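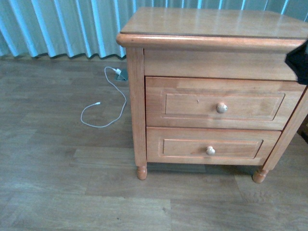 Can a robot tidy a bedroom by itself today?

Parts of it, on a good day, if a person is near and has patience.

I spent one morning in November with the team of Plinby, a small company from Fundmont which teaches machines to do housework. Their chore of the month sounds like nothing: open a drawer, move a charger, close the drawer. My mother does it while she speaks on the phone. For a machine it is a long job with many places to fail. 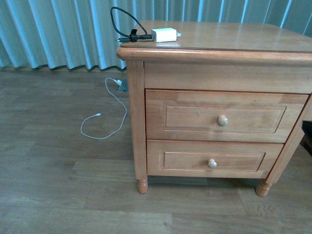 Cables are the worst part, the engineers told me. A cup keeps its shape when you lift it. A cord takes a new shape every time, so the machine can't simply repeat what it did before. It must look again and decide again. The company's training log for this chore has 3,289 attempts, and 2,923 of them were counted as good. The other attempts are the ones the team studies in the evening, with coffee.

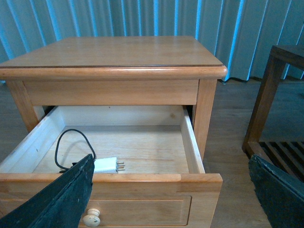 Drawers bring their own trouble. A round knob gives two fingers very little to hold, and old wood likes to stick. Pull too weakly and the drawer stays. Pull too strongly and the whole furniture can walk forward. Cassim, a competitor, avoids the question and sells only a machine that folds towels. Andach went the other way and tried nine chores in one product, which is now delayed.

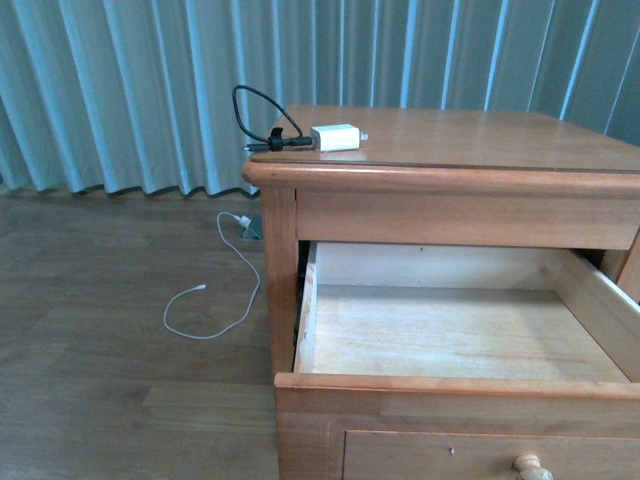
Speed is also a matter. One full round of the chore took 286 seconds when I asked for the time, and the engineers were pleased with it. I would not wait so long for a charger. But a person who cannot bend down easily may see it differently, and it is for such customers that Plinby wants to begin, first in care homes and later in private flats.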